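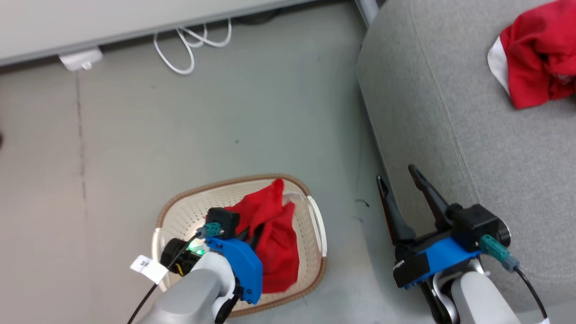

Basket between desk and sofa, one red cloth in it, one still on the cushion.

Search the archive Search Advanced Go

Subject: Re: Collecting soft items from seating, basket placement
List: Flolusico room-tidying list

On the second draft of the Laing room sheet, it was written:

> Section 2 says the basket goes "on the floor near the seat". This is
> too loose. In the Nisten rooms we kept it by the door and walked each
> cloth over, and it took 22 minutes to clear the seating. Could the
> sheet give a fixed distance? Also, is there any objection to using
> the Skostura bags in place of a rigid basket?
>
> Lastly, should cables be dealt with before or after the cloths?

Replies in order.

Distance. I would put 30 cm from the front of the sofa as the upper limit and leave the lower limit open. The attached picture has the basket on bare concrete beside a light grey sofa with a padded edge. A cloth lifted off the cushion then has a short way to travel and is less likely to end up on the floor. By the door is fine for a room with one chair. It is a poor choice for a sofa.

Bags. I object mildly. A bag has to be held open, which takes up a hand. The plastic basket with the perforated sides stands open by itself and lets air through if something damp goes in. The Skostura bags are better for carrying down the stairs, so I suggest basket for collecting, bag for transport, and a line in section 2 to that effect.

Cloths. The draft asks for items to be folded before they go in. I would strike this. The red cloth in the basket is simply bunched up, towards the right half, and that is good enough for anything going to the wash. Folding belongs after drying.

Cables. Before, where they lie in the walking path. The white ones under the desk edge are tangled and loop down from the adapter to the floor. A basket dragged past will catch on cables like those. Either tie them up first or lift the basket when moving it. I would add this to section 2 as a separate line and leave the rest of the desk for the desk sheet.

Floor. No change proposed. The crack in the concrete can go on the repairs list.

I will send the amended wording in December unless there are further comments on the 30 cm.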